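Lentil soup turns to cement overnight, how do I loosen it without making it bland?

Asked in Soups & Stews

So I make a big pot of red lentil soup pretty much every week from fall through April, and the night I make it, it's great. Silky, lemony, you can pour it off the ladle. Then I open the fridge the next day and I could stand a spoon in it. I've been adding water when I reheat it and yes, it gets thin again, but it tastes like somebody rinsed out the pot and served me that.

What goes in: 2 cups red lentils, one onion, two carrots, four cloves of garlic, cumin, a spoonful of tomato paste, 8 cups of broth (the boxed low sodium kind), lemon at the end. I simmer it until the lentils fall apart and then hit half of it with the stick blender. My mother-in-law says to leave out the carrots, but I like the carrots.

I've tried starting with more broth, but then it's watery on night one and my kids complain. I've also tried blending less, and it still set up like pudding. I take it to work for lunch so I'm stuck with the office microwave, no stove. Is there something I should be adding at the reheating stage? Or am I using too many lentils?
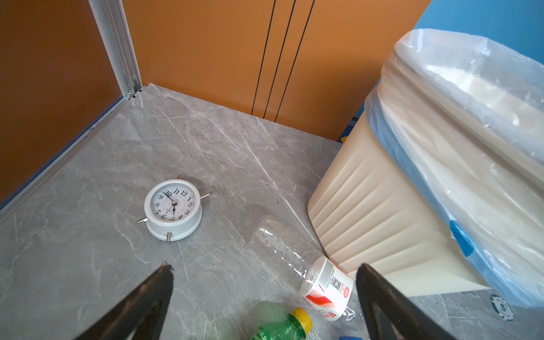 Nélida Zapata replied:

Oh I fought with this one for years! Lentils keep drinking after you turn off the heat, and red ones are the worst because they've basically dissolved and all that starch firms up when it gets cold. You won't stop it, so plan for it. When I make mine I hold back 2 cups of broth, and after dinner I stir one of them into the leftovers while they're still warm, plus a good pinch of salt. The other cup goes in a jar in the fridge and gets splashed in when I reheat.

The bland part is mostly salt and lemon, I'd bet money on it. Your broth is low sodium, so topping up with water on top of that is going to taste like nothing. Don't put all the lemon in the pot the first night. Squeeze it over each bowl, and bring a wedge to work in a little container. Completely different soup, I promise. If you want to get fancy, warm some olive oil with cumin and red pepper flakes and drizzle that on top (I keep a small jar of it going all winter, it's good on eggs too).

And keep the carrots!!

Second answer:

2 cups to 8 isn't crazy but it's on the thick side. I do 1 1/2 cups. For the microwave, add your liquid first, break up the lump with a fork, go a minute at a time and stir. If you just nuke it whole the edges splatter everywhere and the middle stays cold.

Third answer:

I just eat it thick, on toast with a fried egg. Or use brown lentils.

Comment from the original poster:

Okay, tried Nélida's way with Friday's batch. Extra cup stirred in after dinner, lemon kept separate. It still thickened up, but more like a loose porridge, and with the jar of broth and a squeeze of lemon it tasted the way it did the first night. Going down to 1 1/2 cups of lentils next time too. I forgot the wedge at home one day and used a packet of lemon juice from the break room, which was fine. Does anybody know if it freezes okay with the extra broth already in it, or should I freeze it thick?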